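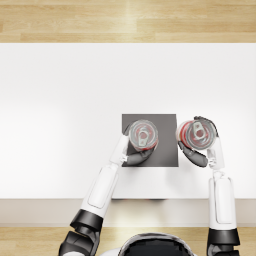
Camera repairer and cataloguer, part-time, Urneck

The Kopecký collection of film cameras is looking for one person to help with repair and listing of its cameras. The collection came to us in February in 27 crates, and it holds 728 camera bodies, mostly viewfinder and folding models from the years after the war. We have opened 311 of them until now. The others wait on the shelves in our workshop in Hivgate Street.

The work has two sides. On the bench you will clean shutters, free stiff focusing rings, replace light seals and test the speeds on our shutter tester. At the desk you will write down the serial number, the lens, the shutter type and the faults of each camera in our catalogue program, Trirkaso. The program is simple and we will show it to you in the first week.

You should have experience with leaf shutters. A diploma is not necessary, but please tell us which cameras you have repaired and how you learned it. Good near sight (with glasses is fine) and clear handwriting are important, as every camera also gets a paper label. It helps if you read a little German, because many of the old repair sheets are in this language. Focal plane shutters are rare in the collection and we send the difficult ones to an outside workshop.

We offer a contract for 200 hours, to be divided over the summer and autumn as it suits both sides. Tools, oils and spare parts are provided. You may bring your own screwdrivers if you prefer them. Travel costs inside the district are paid back at the end of each month.

Please send a short letter and a list of your past work, by post or by hand, to the Kopecký collection, Hivgate Street, Urneck. Photographs of a finished repair are welcome, but do not send cameras. Applicants whom we invite will be asked to take apart and put together one simple shutter, for which there is no time limit.

Published April 12, 2021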